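Skolta Team Manager: Set-up Guide
Section 3: Getting your squad ready for the season

Welcome to the fun part! By the end of this section you'll have your whole squad in Skolta and your first fixture on the board.

Adding your players

1. Open Squad and press New Squad. Give it the name you want supporters to see (you can change it later).
2. Press Import and choose your registration file. Skolta takes up to 500 players at once, so even a big junior club will fit in one go.
3. Check the Position column. Anyone left blank goes into Utility until you move them.
4. Press Confirm.

Note: Shirt numbers carry over from last season. If two players share one, both rows turn orange and you can drag the number to whoever is keeping it.

Caution: Importing a second file with Replace ticked wipes the first list, trial notes and all. Leave it on Merge unless you really do want a fresh start.

Setting up a trial day

5. Go to Calendar, pick a date in February or later and choose Trial.
6. Add your drills. The sprint and tackle templates are lovely to use, and you can build your own with the plus button! 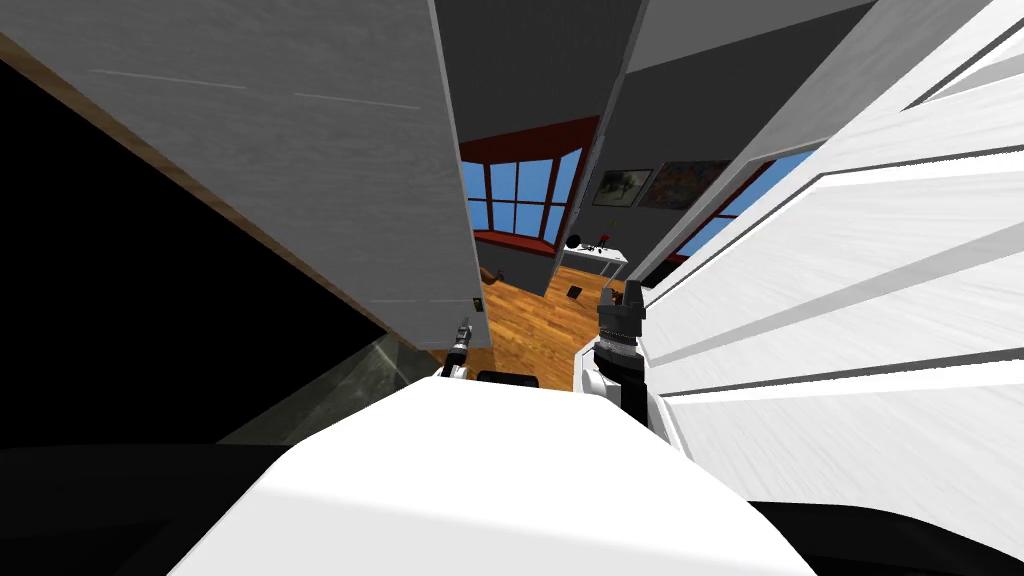
7. Invite your coaches by email. Each coach scores on their own phone, and the marks land in the squad list as soon as they press Save.
8. Press Publish when you're happy with the running order.

Note: Coaches with no signal at the ground can carry on scoring. Their marks upload the next time they're online.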